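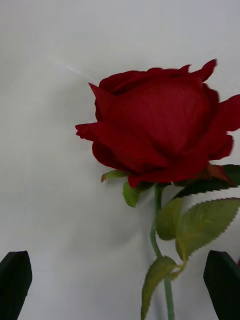 Flowers That Never Need Water

Holanda House Learning Department
Information for young readers, ages 8 to 11
Text by Jucélia Evangelista and Yaa Gyamfi

What is an artificial flower?

An artificial flower is a flower made by people. It does not grow from a seed, and it does not need soil, sunlight or water. People have made flowers like these for a very long time. They have used paper, cloth, wax, glass, feathers and even shells. Today, many artificial flowers are made from cloth and plastic.

A person who makes them must first look closely at a living plant. How many layers of petals does it have? Are the edges smooth or ragged? Is the green of the leaf the same as the green of the stem? At Holanda House, visitors are invited to ask these questions too, because the same looking helps us learn about plants that grow outdoors.

The parts to look for

Petals are the colored parts of a flower. On a living plant, bright petals help bees and other visitors find their way to the flower.

Sepals are small, leaf-like parts found under the petals. On a living rose they are wrapped around the bud and protect it before it opens. Many people forget about sepals when they draw a rose. The makers of artificial roses often remember them.

The stem holds the flower up. In a living plant, it also carries water from the roots to the leaves and the petals. The stem of an artificial flower has only the first of these jobs. It often has a wire inside, and this lets it be bent gently into a new shape.

Leaves make food for a living plant, using sunlight, air and water. The edge of a rose leaf has tiny points along it, called teeth. Run a finger slowly along a real one in the garden and you may be able to feel them. Watch out for the thorns on the stem!

Two flowers to compare

The rose and the hydrangea (say "hy-DRAIN-juh") are both favorites for bouquets, and both are copied by flower makers. They are built in very different ways.

A garden rose has one bloom made of many petals. The petals in the middle are wrapped tightly around each other, like a cup. The outer petals are looser and curl away from the center.

A hydrangea looks like one large, round flower, but it is a whole group of little ones growing close together. Each little flower is called a floret. The round shape they make together is called a flower head. Hydrangeas may be blue, pink, purple, white or green. For some kinds, the soil helps to decide the color. Certain soils turn them blue and others turn them pink.

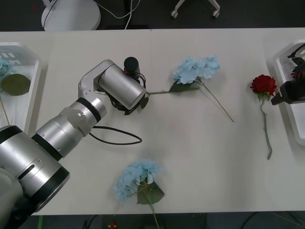 Artificial hydrangeas in pale blue, with a red rose on the right.

Before you make an arrangement

Arranging flowers means choosing where each one will go so that the whole group looks pleasing. Gleice Fagundes, who leads the family workshops at Holanda House, asks every group to begin in the same way. Lay the flowers flat on a clear table. Leave space between them, so that the stems do not tangle and each bloom can be seen.

Next, sort them. You may sort by color, by kind or by length of stem. There is no single correct way. Pick up each flower by its stem if you can, as the petals of artificial flowers may come loose when they are squeezed or pulled.
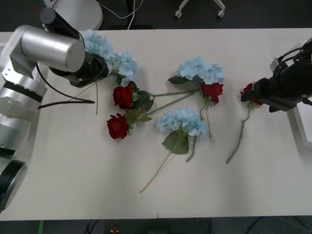

Once the flowers are sorted, choose the largest ones first. Hydrangeas fill a lot of room in a vase, so two or three may be enough. Place them low, near the rim. Roses can then stand a little higher, with their stems slipped between the round heads. Turn the vase as you work – an arrangement should look good from the back as well.

Step away from the table and look again. If one side seems heavy, move a single flower and see what changes. A workshop table is given 15 minutes for this part, and most families use all of it.

Caring for artificial flowers

Artificial flowers do not wilt, but they do collect dust. Ask an adult to help you clean them with a soft, dry brush. Keep them away from strong sunlight, which can fade their colors over the years. Never place them near a candle or a stove.

Words to know

Bloom: the open flower of a plant.
Floret: one small flower in a group of flowers.
Sepal: a green part beneath the petals.
Wilt: to become limp and droop.

Family workshops are held in the Clullell Room and will begin again in April. Children must be accompanied by an adult.

Page last reviewed 23 December 2022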